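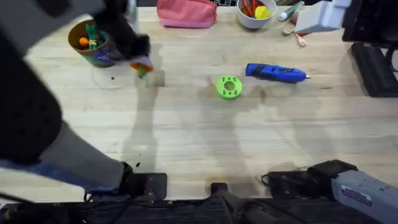
Garkari two-arm cell: progress report on setup and maintenance
To: Mervyn Bunting, Warport
December 6, 2022

Dear Mervyn,

This report covers the work on the cell after our last letter in September. The sorting tasks with toy food are running again, and most of our hours went into keeping the two arms in good order.

Mounting. Both arms are held by clamps on the near edge of the table. In September the left clamp was moving a little under fast motions, and the positions taught in the morning were wrong by 2 mm in the afternoon. We took off the clamp, cleaned the edge and put a thin rubber sheet under the jaw. We now check the screws with a torque key before each long run. The drift did not come back in the last 288 runs.

Grippers. The left gripper received new finger pads, as the old ones had become smooth and the small soft toys were slipping out. The right gripper has its original pads and we see no reason to change them yet. Its housing was opened once, to clean the guide and to put new grease.

Cables. This remains our weak point. One signal cable of the right arm broke inside the insulation, close to the base, and we lost four working days to find it. The replacement came from Štefanec. We have made the loops at the base wider, so the cable bends less when the arm turns - but I would like to see two more months of work before I call it solved.

Calibration. The routine from Nurum is now used at every start. It takes roughly 2 minutes for each arm. If the result is outside the limit, the program does not let the operator continue.

Use of the cell. We completed 2,994 pick-and-place cycles in the period, of which 1,531 were made after the clamp repair. The stops after the repair were mostly from the cable fault described before.

Budget. The pads and the cable were paid from the spare parts line. We ask your permission to buy one complete spare cable set for each arm from the same line.

Next steps. We will change the pads at fixed intervals, write the start-up check as a one-page sheet, and repeat the repeatability test on both arms. The speed of the left arm will stay as it is until this test is done.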